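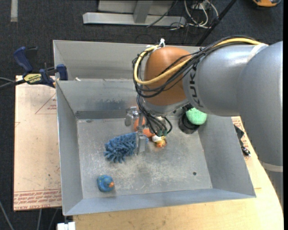 Cable jacket cracking at the bend, PVC vs PUR

nelley_shop
Posted Wednesday, 7:14 AM

I maintain the motorized gate and the overhead door in a small fabrication shop. The door has a flexible control cable that runs from the wall box to the moving section. It is a PVC jacketed cable, 7 mm outside diameter, and the jacket has split on the outside of the bend for the second time. Conductors still test good. The bend radius at the tightest point measures 41 mm.

Is this a jacket material problem or a radius problem? A supplier offered me a PUR version at close to double the price.

tfenwick
Posted Wednesday, 7:52 AM

Radius. 41 divided by 7 is just under 6x the outside diameter. That is acceptable for a lot of fixed installations and too tight for most cables in repeated flexing. Look up the data sheet for your part. There are normally two values listed, fixed and moving, and people read the first one.

R. Matar
Posted Wednesday, 8:30 AM

I disagree that it is only radius. Ask what the door is exposed to. PVC loses plasticizer with heat and gets stiff in the cold, and a stiff jacket cracks at a radius it would otherwise tolerate. If the bend sits near an outside wall, temperature matters as much as geometry.

Also, how many cycles? 2,000 cycles and 800 cycles a month are different problems.

nelley_shop
Posted Wednesday, 9:05 AM

800 a month, give or take deliveries. The bend is on the inside of an outside wall. Unheated at night. Both failures were in winter.

R. Matar
Posted Wednesday, 9:11 AM

Then check the low temperature rating for flexing. It is a separate line from the fixed rating and it can be 30 degrees worse.

bogale77
Posted Wednesday, 12:40 PM

Before spending money on PUR, look at how the cable is clamped. I see this all the time: a tie pulled hard right at the start of the bend, so all the movement lands in one short section. Clamp farther back, use a wide saddle, and leave slack. I had a lift table that ate a cable every spring until I moved the clamp 2 inches. Same cheap PVC cable has been in there since.

tfenwick
Posted Wednesday, 1:18 PM

Agree on the clamp. Disagree on "leave slack" as a general rule. Slack that can reach a moving edge will find it. Work out the length at full travel, add enough to hold the radius, and stop there.

bogale77
Posted Wednesday, 1:33 PM

A loop that hangs free of everything is fine. I am not talking about cable lying on the floor.

clakulow
Posted Wednesday, 4:02 PM

One point on PUR. It resists abrasion and oil better, but it does nothing for the conductors. If the strands are coarse, they will work harden and break inside a perfect jacket, and you will be chasing an intermittent fault with no visible damage. Check the strand class first. Fine strand is class 5 or 6.

nelley_shop
Posted Wednesday, 5:47 PM

Printing on the jacket has worn off except for the conductor count. I will pull the invoice. The tie is exactly where bogale77 described, tight at the start of the bend. Moving it tonight and ordering a class 6 cable with a proper cold flex rating. Undecided on PUR.

R. Matar
Posted Wednesday, 6:20 PM

Get the radius up to at least 10x while you have it apart. For 7 mm cable that is 70 mm, and a larger saddle costs very little.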